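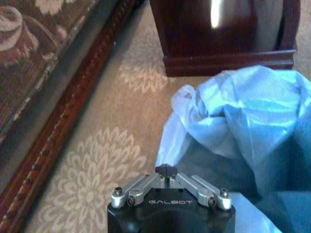 Vemton open house, March. Went because a friend forwarded me the invite and I had a morning free. Expected a showroom with a fence around the robot and a guy in a polo shirt behind the fence. Got a living room. Carpet with big cream flowers all over it, glossy dark furniture, carved wood trim, and GALBOT in thin white letters on top of a gripper working down near the floor, right up next to a crumpled heap of thin blue plastic. Not what I'd put in front of a robot on a visitor day, thin film is awful stuff. So already more interested than I planned to be.

Quick notes before I forget, typed mostly on the train home.

Getting there. The address on the invite takes you to the front of the Pitard building, which is locked. Go round the side, past the loading dock, up the ramp. Sign is on the inside of the door for some reason. I was not the only one walking in circles. Coffee on the left as you come in, good coffee, paper cups far too small.

Format. They take you in small groups, you get a short talk first and then the rooms. Talk was slides, skip it if you've read the website. One useful slide, the one with the task list: 239 household tasks they want to get through, from picking socks off a floor to making up a couch. No word on how many are done. Somebody asked and the answer was "it depends what you call done", fair enough I guess.

Then the rooms. 4 of them, each fitted out like part of a real house, and they mean real. Secondhand furniture, heavy curtains, stuff with fringe on it. The reasoning from our guide was that flat white cubes and plastic apples teach you very little about somebody's grandmother's front room. I liked that. Carved legs, slippery varnish, patterns on top of patterns. My own test bench at work is a gray table and I felt a bit called out.

The living room was the one I stayed in longest. The job was tidying: soft things lying where they shouldn't be, get them up, get them out of the way. Slow. If you've only seen the sped up clips online then be ready for that. An arm comes down, waits, shifts a tiny bit, waits again. People in my group started looking at their phones. I didn't mind, the waiting is where you see how it lines itself up. 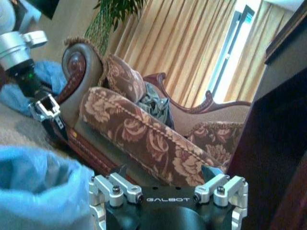

What I wanted to know was what happens when the thing to be picked up is nearly the same softness as the thing it's lying on. Cloth on a cushion, say. Grab too shallow and you get air, too deep and you've got the upholstery. Asked this twice, to two different people, got two different answers. First one said it's mostly down to the camera view. Second one said no, it's the closing force and how fast you back off. Probably both. Would of liked ten minutes with either of them and no crowd.

Other things I wrote down:

Noise. Much quieter than I thought. You could talk over it easily. The fan on the projector in the talk room was louder.

Distance. We stood behind a strip of tape on the floor. Close enough to see the screws on the fingers. Nobody minded if you leaned.

Questions. Staff were good about them, and fine with saying "don't know". Less good on price. I asked three ways and got a smile three ways.

The Hjaltested stand in the hallway was a let down. They do the finger pads and I'd hoped to handle a few, different rubbers, worn ones next to new ones. There was a leaflet and a bowl of mints. The leaflet has a decent table on the back about grip on varnished wood, I'll scan it if anyone wants it.

Flillier had the room at the end, kitchen storage, drawers and cupboard doors. Only caught the last part as our group ran over. Saw a drawer get opened and closed, and a long discussion about the handle. Go there first if you do the morning slot, everyone else heads for the living room and you'll have it to yourself.

Lunch was sandwiches. Gone by noon. Bring something.

Parking: 2 hours max on the street and they do check. Train is easier, then the walk along the canal.

Would I go again, yes, if they keep the house set up. I came away with a page of notes on cloth and a plan to get rid of the gray table, or at least throw an ugly blanket over it. Am going to ask at work if we can borrow an old armchair from the lobby and put a few dish towels on it. Next open house is supposed to be in the fall, sign up is on the Vemton site but the form didnt work on my phone, use a laptop.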